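An open day at Catar's robot workshop

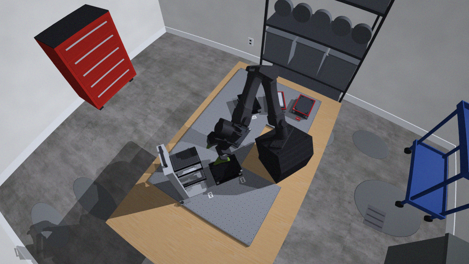
Noel Dela Peña

I went to the open day at Catar on 16 July 2026. I had signed up in the spring and half forgotten about it, so I nearly missed the email with the room number. The company does small robot cells for labs and repair shops. Its building is at the far end of the business park, past the tyre place, and the parking is poor. Take the bus if you go next time.

Visitors were taken through in groups of six. Our guide was Crisanto Sarmiento, who looks after the simulation side. He began with the simulated workroom, and we stayed on that longer than on anything else, mainly because people kept asking questions.

The practice room exists only on the computer. It has a concrete floor, a table with the arm on it, a red tool chest, shelving at the back and a blue cart. I asked why they bother with the chest and the cart when the arm never goes near them. Crisanto said the software has to learn to find the drawer cabinet and the tray in a room with other things in it. In an early version with plain white walls it did well on screen and badly in the real workshop. He seemed a bit tired of explaining this, but he was patient about it.

The program that runs the arm is called Allex. The simulated room and everything in it is Fistora. I mixed the two up all afternoon and so did the man next to me.

The job we were shown is a sorting one. The arm works over two grey plates full of small mounting holes, with a little three-drawer cabinet on the front one and a black box next to it. Further back is a black tray edged in red. The exercise is to take a small part from one place and put it down in another, over and over, with the starting positions shifted slightly each time. One finger of the gripper is lime green. I liked that, as it made it easy to follow from the back of the group.

Each batch is 1000 tries. They run one overnight and look at the failures in the morning. The last batch had been stopped and restarted with changes to the lighting, so the total on the wall screen when we came in was 1671. Crisanto said the shadows had been giving them trouble. The arm throws a big one across the floor and another over the plates, and when the lamps are moved in the simulation everything changes for the program, even though a person would hardly notice.

We watched a handful of tries at normal speed. They are slow. The arm comes down, waits, moves a little sideways and waits again. In one it put the part down on the edge of the tray and it tipped off. The try was marked as a failure and the room reset itself at once, with everything back in its place. A woman in our group said she would like that for her kitchen.

After that we went next door to see the real arm, which they call Sebastian. It was doing a shorter version of the same exercise. To my eye it was jerkier than the one on the screen, and louder than I had expected. We had to stay behind a yellow line and we were not allowed to hand it anything. It got the part into the tray on the second go.

I asked about cost and was told it depends, so I can't help readers who wrote to me about that. I also asked whether a small repair business like my brother's could use one. Crisanto's answer was that it would suit him if he handled the same few parts every day, and would be a waste of money if he didn't. My brother handles a different thing every hour, so that settled it.

There was tea in the front office, and a leaflet with less in it than I have written above. The tour took a bit over an hour and was free. You need closed shoes for the workshop part, and one visitor in sandals had to stay behind with the leaflets.

They plan another open day in September. Booking is by email through the Catar site, and I was told the afternoon groups fill up first.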